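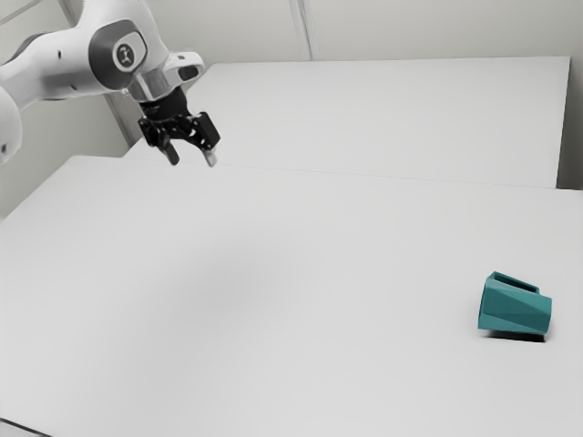
Simulator render: Nga Tô / Plimness Workshop Pages

Home | Kitchen | Workshop | Robot Bench | Ask Us | Archive

Tips for Comparing Grippers Before You Spend Your Money

Pour yourself something warm, because I do go on a bit when it comes to grippers! Several of you wrote in February asking how we choose between one hand and another for a small arm, and my best advice is to do your first round in a simulator, the way Nga and I do (she sets up the scenes, I fuss over them).

Start with one object and a plain table. We like a mug, and we like it lying on its side, with the gripper parked well away from it so every attempt begins with a proper reach. An upright mug is kind to nearly any gripper. Tip it over and you have to decide whether to go for the handle, the rim or the body, and that's where the differences between hands start to show. Our teal one has flat facets all over, which gives a parallel jaw something square to close on. Try a smooth round mug afterward and compare.

Give every gripper the same 9 starting spots. Write them down! I once moved the mug a little between the Cokon jaws and the Undmont ones and had to throw out a whole evening's work.

Check the opening before anything else. Measure your fattest object at its fattest part, then leave some room on both sides, as no camera is going to put the arm exactly where you want it. Sang Cao wrote to say he bought jaws that fit his jars perfectly on paper and bumped the lid every single time.

Look hard at the fingertips. Slim fingers slip through a mug handle nicely but can let a heavy thing swivel, while a broad pad holds steadier and needs more space to get in. If your simulator lets you change the friction, run everything once with it turned well down, and see which gripper you still like.

Change one thing at a time, dear readers. New fingers and a new controller on the same afternoon will teach you very little. We ran 760 tries on the old controller before we switched, and I was glad of every one when the numbers moved.

Last, add up the whole price. The pair on my wish list came to $1,993 once the mounting plate and cable were in, and Umut Sönmez tells me his supplier left the plate off the quote altogether. Ask for it in writing, and ask how long spare fingertips take to arrive.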